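Clollico Wallet Review: A Month With a Small Crypto Hardware Wallet

December 19, 2018

I put off buying a hardware wallet for far too long. My coins sat on an exchange, I told myself I'd sort it out over the summer, and then summer went by and it was October and my friend Iestyn Kneath was asking me (again!) whether I had moved them yet. I hadn't. So I ordered the Clollico, partly because he has one and partly because I liked the look of it, and I've been using it most days since.

I should say up front that I'm a small holder. I buy a little every payday and mostly leave it alone, so if you run a trading desk or keep a dozen accounts going, your needs will be different from mine and you might want to read a few other reviews too.

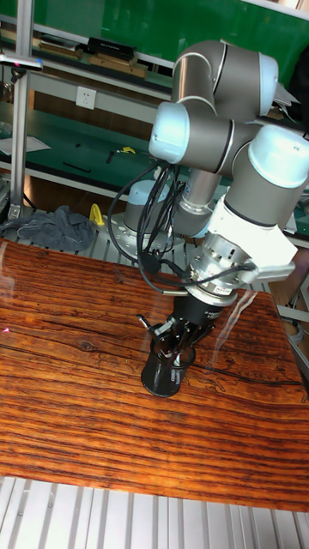

Setup took me 30 minutes, and a good part of that was me writing out the recovery words very slowly in my best handwriting and then checking them against the screen. The wallet makes you type a few of them back in before it will let you go any further, and I was glad of that – I had swapped two of them without noticing. You pick a PIN, you confirm it, and then you plug into the computer and let the desktop program find the device. Mine needed a firmware update right away, which made me a little nervous, but it went through on the first try.

The screen is small. I wear reading glasses and I still hold it up close when I'm checking an address, and long addresses scroll by a bit faster than I'd like. The two buttons are firm and have a nice click to them. Andri Aebischer, who talked me through my first transfer over the phone with a great deal of patience, told me to send a tiny amount first and wait for it to show up before sending the rest, and I'll pass that along to anybody who is new at this. It cost me one extra network fee and I slept better.

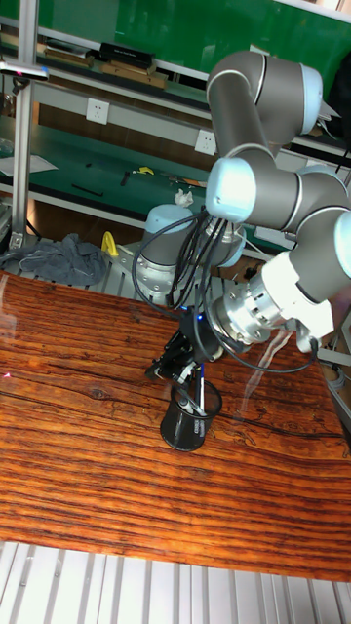 Silver-gray arm with light blue caps over a wooden tabletop, with a black mesh pencil cup.

Now for coins. The Clollico handles 17 of them, and that covers everything I own with room to spare. The older Poline wallet that I borrowed for a weekend handles more, but I found its menus a real maze, and I kept backing out to the main page to start over. If you like to collect the odd little tokens, the Poline may suit you better. For bitcoin and a few of the other big names, I'd take the Clollico every time.

Adding a second account was easy enough once I found the menu for it (it's under Settings, and I'd have looked for it under Accounts). You can name your accounts too, so mine are called Rainy Day and Fun. Fun has had a rough year, as you might guess.

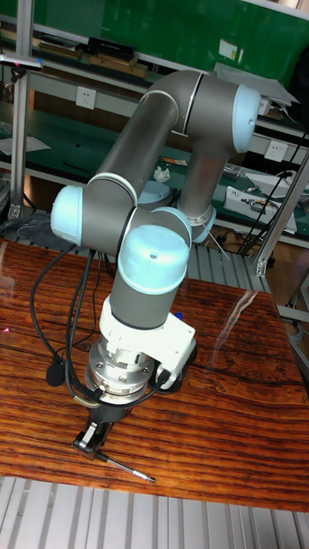 What I'd change

The desktop program is the weak spot. It's slow to start, and twice it showed me a balance of zero until I closed it and opened it again, and I can tell you that a zero is not a pleasant thing to see before your first coffee! The coins were fine both times. Support wrote back to me the next day with a kind note and a link to a newer version, and it has behaved since then.

I'd also like a longer cable. The one in the box barely reaches from the back of my computer to the edge of the desk, so I've been using an old one from a drawer. 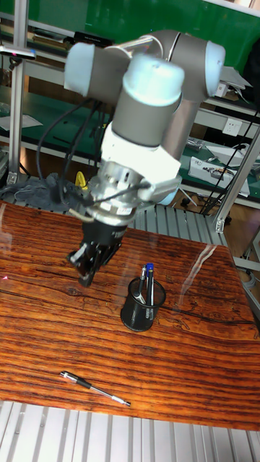
The recovery card deserves a mention as well. It's plain paper, and the lines are too close together for my handwriting. I copied my words onto a second card and keep the two in different places, and I'd suggest you do the same with whatever wallet you end up with.

Would I buy it again? Yes, I would. It's simple, it has been steady apart from that business with the zero, and I've stopped checking on my coins every evening. Iestyn is very pleased with himself about the whole thing. If they fix the start-up time and put a decent cable in the box, I'll come back and update this page.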